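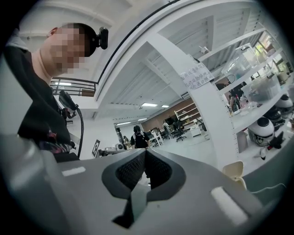
Ten weeks with the gripper club

I signed up for the robotics club at Savholm because a friend told me there would be soldering. There has been no soldering. What there has been is a lot of picking things up and putting them down again, with a gripper you hold in your own two hands, and I have become weirdly attached to it.

The club meets at 6 in the evening in a big open room with a mezzanine over one side. You come in past the white shelving where the clear plastic boxes live, and past the two round white robots with the black caps. I'm told they've been through every club since the beginning. I say hello to them. Most people do, once they think the rest of us have stopped listening.

Our project is called Bạch, and the idea is simple enough to explain to my mother (I've tried it, it took one phone call). You do a household job yourself while holding the gripper. The recording goes into a pile with everyone else's, and at the end of the term a robot arm gets to learn from the pile. So one person wears a little camera strapped on top of the head, another keeps an eye on the handheld, and the rest of us stand back and try not to trip on cables. There are always cables!

My first evening I managed 12 recordings and thought I was a natural. Then we watched them back. I'd been snatching at everything like a gull going after french fries, and half the time the cup was hidden behind my own sleeve. The second evening I slowed way down and got fewer, but they were good ones — smooth, boring, exactly what the arm needs. The club's total stood at 578 by the end of May, and I'm proud of my small corner of it.

We practice for the Wostolbridge meet, where each team gets 60 minutes to teach an arm one new task from scratch. Last year our lot picked folding a dish towel and came in behind Ralteck, a team from across the river who'd had the good sense to pick stacking bowls. This year there's a long argument going about whether to try the towel again. I'm pro-towel. I think we know so much more about corners now (grab the corner, then wait a second, then lift) and it would be a shame to waste it on bowls.

If you're thinking of joining something like this, come in sleeves that fit close at the wrist and eat first, as the vending machine at Savholm only ever has the raisin bars. You don't need any coding. I still can't do any. The fall sign-up sheet goes up in August, and there are 10 places.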